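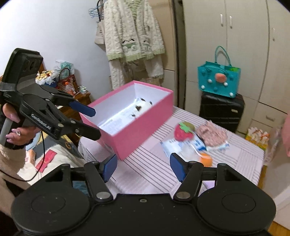
The Landlady of Tillincombe Would Like You to Strip the Bed

6/30/22
86 shares | 3 comments

The woman who runs the last guesthouse on the Tillincombe seafront agreed to talk to me on the condition that I leave her name out of it. "I have a sister who reads things," she said, and that was all I got on the subject.

She bought the place with a redundancy payment and a misunderstanding about the roof. It came with eleven beds, nine of which she describes as "historical." The first thing she did was order new mattresses from Verneck, which delivered them all to the house next door. The neighbors kept one. She has decided to consider it a housewarming gift, although they had lived there 70 years and it was her house that needed warming.

I asked what guests want. "A quiet room at the front," she said. The front faces the road, the gulls and a bandstand. "I tell them they can have quiet or they can have the front. They take the front and then they come down at breakfast and tell me about the gulls."

Breakfast is at eight. It used to be at seven-thirty, until she noticed that she was the only one eating it. The bread comes from Mihăilă, the bakery behind the church, which closes whenever it feels it has baked enough. On those days there are crackers. One couple wrote to the tourist office about the crackers. She has the letter in a drawer and offered to read it to me, with voices.

Linens are her real subject. She will not have polyester in the house and she will not have fitted sheets, which she says are impossible to fold and therefore dishonest. The bedspreads are Oltumex, bought at a closing-down sale in May, and she speaks of them the way other people speak of grandchildren. "You can boil them," she said. "I wouldn't say that about many people I know."

And tipping? "They leave me shampoo." She has a cupboard of it. Half bottles, mostly, along with phone chargers, single socks and one very good umbrella whose owner she hopes never calls.

The council would like her to have a website. She would like the council to fix the steps. They have been at this stage of negotiations for a while — she puts the cost of the steps at $2,000, and the council puts it in next year's budget, every year.

I asked if she would ever sell. She looked at the ceiling, where there was a stain shaped like a boot. "To who?" she said, and went to see about the crackers.

Comments (3)

gullwatcher77: Stayed there twice. The front room is worth it. Bring earplugs.

Marshside: Fitted sheets ARE impossible to fold, good to see it in print at last

back_bedroom: I think that's my umbrella. Green handle? Will ring.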